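Two-Arm Bench Cell: Walk-Round Checklist with Comments
Betby workshop, bench two
Filled in by Fergal Ó Gríofa, February
Cell hours on the counter at start: 3,814

Mark each line OK, FIX or STOP, and please write a few words even when it's OK. The next person will be glad of them, and a bare tick tells me very little when I come to read the sheets together.

1. Stop button and reach
OK. Pressed it with both arms idle, then again with the left arm creeping, and both went limp the way they should. I could get to it without leaning over the bench, and so could our shortest colleague, who was kind enough to try.

2. Speed limit for shared work
OK. Set to 19 percent, same as the Sulberg cell. I know it feels slow when you're putting paddles away all afternoon, but please leave it there.

3. Gripper cables
FIX. Both arms have a black cable running back from the gripper, and the left one hangs in a slack loop over the tabletop. There's also a loop of black cable around the clear ball container and across the red paddle, and I'd like that one dealt with first. A finger could so easily catch it and bring the container along too. Clip the slack up along the arm, leave enough for a full wrist turn – do try the turn by hand before you tighten anything – and keep the middle of the table clear of cable altogether. 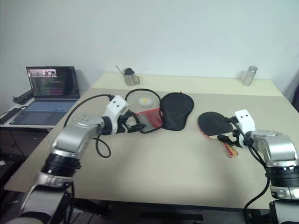 4. Loose items within reach
FIX. Metal cups and pitchers go on the shelf before a run, even the ones that live right back against the wall. Paddles, case and ball container may stay if the task calls for them.

5. Grip force
OK. Measured 58 on the Gallagher gauge at the right gripper, a touch less at the left, and well under our house limit either way.

6. Laptop and power
OK, with a small grumble. The side desk is a fine spot for the laptop, but keep drinks off it, and keep the power strip at the back where sleeves won't find it.

7. Joint bolts
Not due. Burkereck ask for a torque check every 500 hours, and the last one is written inside the cabinet door.

Cell may run once lines 3 and 4 are signed off.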